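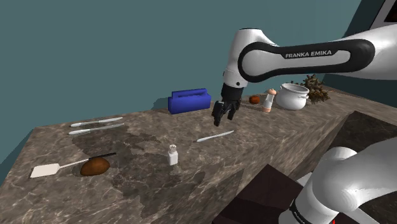
Marble countertop against a teal wall.

About > Our Story

Brunton Salvage & Rework began with a sofa. It was a large brown sofa, it had been in a garage for years, and its owner wanted it gone by Thursday. We took it apart on the driveway with two pairs of pliers and one good pry bar, and by dinner there was a pile of usable hardwood, a smaller pile of springs, and a coffee can full of staples. The owner paid us in cash and a lasagna. We've since moved away from lasagna as a pricing model, though we're open to discussion.

These days we work out of the old feed store on Sesel Street. We take in furniture, cabinets, doors, countertops and the occasional church pew, and we pull them down to parts that somebody else can use. Some of it we rebuild ourselves. The rest goes out on the racks, sorted by size and by how much trouble it gave us.

What we take

Solid wood in nearly any condition. Metal bed frames, hinges, casters, drawer slides. Stone tops up to 350 pounds, if there's a clear path to the truck and you've already emptied the cabinets underneath. (You'd be surprised. We have carried a lot of soup.) We don't take mattresses, anything that has been rained on for a whole winter, or pianos. We took one piano. It is still here, next to the restroom, and it is very reasonably priced.

How it works

Send us a few pictures and the rough measurements. We'll tell you whether we want it, whether we'll charge to haul it, or whether you should put it on the curb with a hopeful sign. Pickup inside town is $50. Outside town it depends on the distance and the stairs, and the stairs usually win.

If you'd like to do the taking apart yourself, we rent bench space by the afternoon. Bring gloves and eye protection. We supply the staple pullers, the magnets for finding the staples you missed, and a broom for the ones the magnets missed.

The Puro shelf

The back wall is where our own pieces go. The line is called Puro, after the word stenciled on the crates we cut up to make the first batch, and it runs to side tables, benches, and a bookcase that we describe as sturdy and our customers describe as heavy. Everything gets 2 coats of Ultska, a wax finish we mix in the shop. It smells like a barn for a week and then it doesn't. We've tried to improve the smell and made it worse, so the recipe is staying where it is.

Who we are

A small crew, most of us from other lines of work. Between us we've done roofing, bookkeeping, bus driving and a short spell of wedding catering. There are 400 labeled bins of hardware in the shop and general agreement that the labels are wrong on a good many of them. Ask at the counter before you dig. Digging is allowed, but we'd like to know where to start looking for you.

Visiting

We open at 9 in the morning and close when the last truck is empty, or at 5, whichever the crew decides first. We shut for all of August and come back in September, usually with sunburn. Park on the gravel side. The paved side belongs to the tire place, and they have a tow truck.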